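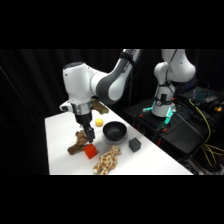

What does the Edine robotics club do all semester?
It teaches an arm to pick up a cube and put it in a bowl. The club has 6 students and meets at 3 in the afternoon in the Butt building, and the cube has been the whole program since February.

I went in with doubts. Grabbing one bright red block from between two stuffed animals is a thing a toddler manages before breakfast, and the club's flyer promised "household help." 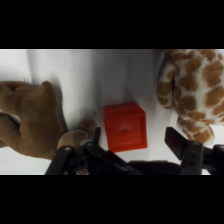 Daniyal Bajwa told me I had it backward, that the toys are the hard part and a bare table would teach the students nothing. Fair enough, though I'd like to see the score sheet. The last one posted listed 33 tries and left the results column blank.

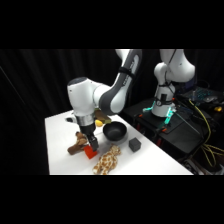 The club also wants to enter the Gremetti contest in June, where the rules call for objects the teams haven't practiced on. I asked how they plan to get ready for that and was told it's being discussed. Visitors are welcome at practice.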